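Mevoma W16 Wrist Cable Retention Kit

Part no. 2214
Suits: Mevoma two-arm bench cells with parallel grippers
Status: In stock, ships from Musham

The W16 kit replaces the original cable clip on the wrist of both arms. It was released after a fault in which the gripper lost its signal part way through a handover and opened without a command. All cells supplied with the original clip should be fitted with the kit before further use with people inside the marked area.

Fault summary

The fault was first logged in June at our Skidberg test bench. The left gripper was holding a small part for transfer to the right arm. At the end of the wrist rotation the gripper dropped off the bus, the controller did not raise a stop, and the fingers opened to their default position. The part fell to the table. The arm completed its programmed move with the gripper offline.

Kornél Vida's inspection report gives two causes. The original clip allowed the cable to slide toward the base, so the full bending load was carried by the connector. Firmware 3 also treated a lost gripper as a warning, and motion was allowed to continue. On the test bench the connector failed after 742 full wrist rotations. 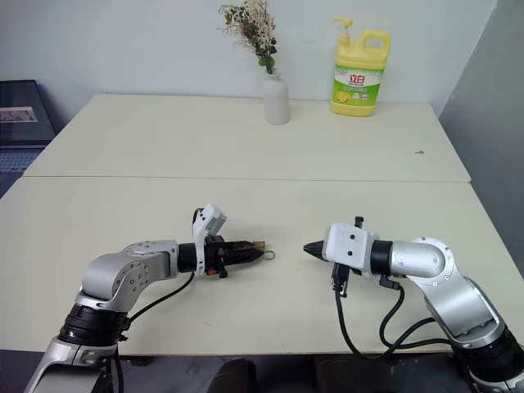

Bench cell with both arms in the handover pose, cabling hanging at the wrists.

The handover pose is the recommended position for inspecting the cables. Stop the program, engage the emergency stop and isolate the supply before reaching between the arms. Do not pull on a cable to test it while the cell is powered.

Replace the cable, and not only the clip, if any of the following is found:
Cracked or whitened jacket within 38 mm of the connector
Connector body that rocks in its socket
Bent or discoloured pins
Any entry of "gripper offline" in the controller log

Kit contents

Two wrist clamps with rubber liners
Two strain relief boots
Four cap screws and a hex key
Firmware 4 on USB stick
Printed fitting sheet

Fitting

Allow 16 minutes per arm. Leave a service loop at the wrist and check that it clears the forearm at both ends of travel. Load the firmware before returning the cell to service. With firmware 4, loss of either gripper triggers a protective stop on both arms, and the brakes stay on until the fault is cleared at the pendant.

Limitations

The clamp does not repair a damaged cable. The protective stop does not prevent a held part from being dropped. Grippers with the older Somogyi adaptor plate need a longer screw, supplied on request.

Warranty

Kits are free of charge for cells under warranty. Quote the controller serial number when ordering. Return removed cables in the bag supplied, labelled left or right.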